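House rules for shared arm cells – speaker notes

Aug 9, 2025
Reading time: 5 min

Slide 1 – title

Thank the hosts. Say that slides and notes will both go up on the Trallness page afterwards so people can stop photographing the screen.

Scope of the talk: the written rules we use at Trallness for tabletop work with small arms. It does not replace a risk assessment. It does not cover full-size industrial arms, which have their own standards and their own trained people. If anyone asks about those, send them to the standards body in their country and move on.

Slide 2 – where we started

When we opened the first bench we had one page of rules, taped to the door. By November it had grown to 118 separate lines, most of them added after somebody got annoyed. People had stopped reading it. Two lines contradicted each other on who may reset a stop.

We threw it out and wrote 18 rules. They have held up well enough that Wumach and Geagea now use the same list with small changes. Wumach dropped the one on floor tape. Geagea added one on long hair and lanyards, and we have since copied it back.

I will not read out all 18. Four groups: before power, table, running, records.

Slide 3 – before power

Walk round the cell. Check the clamps by hand. Look at every cable through the full reach of the arm, with the arm off.

Check the fingers. Soft or printed fingers wear at the root first, and a crack there is easy to miss from the front. Bend each one gently with a thumb. If it creaks, swap it and put the old one in the bin, not back in the drawer. (We lost a morning to this. Tell the story only if there is time.)

Press the stop button and confirm that it stops the arm. Every session, including the second session of the same day.

Slide 4 – table

Main rule: only the task objects are on the table. No mugs, no phones, no hex keys. A spanner left at the back will get hit sooner or later, and it also spoils the recordings.

Task objects should be light and unbreakable unless the task is about something else. Plastic tumblers are good. Glass needs a second person to agree and a line in the log.

Use objects of the same shape when you want to test colour, and the same colour when you want to test shape. Mixing both on day one makes the results hard to read. This is the rule visitors break most.

Plain background. White wall, white table, even light. People complain that it looks nothing like a kitchen. Agreed. Get the task working on the plain table first, then make it harder and write down what you changed.

Slide 5 – spacing and layout

Expect questions here, so go slowly.

We ask for the layout to be written down before the run: which object, which colour, left to right as seen from the gripper. Always from the gripper. For the first year some people wrote it from the operator's chair and some from the arm, and we had 20 sessions we could not match up. They are still in the archive with a warning on them.

Objects may stand close together or overlap in the camera view. That is a fair test. But the log has to say so, as a closely packed row is a different task from a spread-out one even when the objects are the same.

Slide 6 – two arms in one cell

If a second arm can reach the table, it counts as part of the run, even when it is not being used. Either it is parked and its park position is in the log, or it is working and somebody has been named to watch it. No third option.

Start from a clear gap between any arm and any object. Fingers open, nothing touching. Starting from contact is allowed only when contact is what you are studying.

One voice calls the start. Agree who before anyone sits down.

Slide 7 – running

Hands off the table while the drives are on. If a cup falls over, stop first and then reach in. Everyone agrees with this rule and everyone is tempted to break it, me included.

Low speed for any new layout. Go up one step at a time.

Breaks: whoever is operating gets up between blocks. Tired operators knock things over and then blame the controller.

Slide 8 – records

Keep the failed runs. Mark them as failed and leave them in. In the Cellport set we have 770 runs filed, and the failed ones get asked for more often than the clean ones.

Each entry has the layout, the object list, the finger type, the speed setting and the position of every arm in the cell. Free text at the end for anything odd. Please write full words – abbreviations that were obvious in spring are a puzzle by autumn.

Wrist camera: check the view before the first run. Both fingertips should be in it, and so should the target objects. Wipe the lens. If the camera has been moved since the last session, start a new entry.

Slide 9 – what we still argue about

Whether the log should be filled in by the operator or by the watcher. We say operator, Wumach says watcher. Both work if it is done the same day.

Whether visitors may drive. We allow it at low speed with a member at the stop button. Geagea does not allow it at all.

Ask the room what they do. Leave a good few minutes for this and take notes.

Slide 10 – closing slide, leave up during questions

Offer the blank log sheet. Anyone may copy the list and change it, but please put your own name at the top so the versions do not get mixed up.

Related items
Blank log sheet for shared cells
Checking printed fingers for wear
Parking a second arm: notes from Geagea
Cellport filing guide

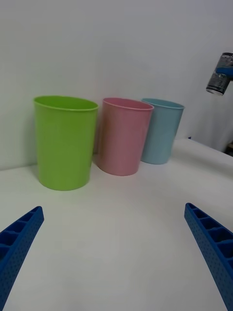

Closing slide: green, pink and light blue cups in a row, gripper fingers open.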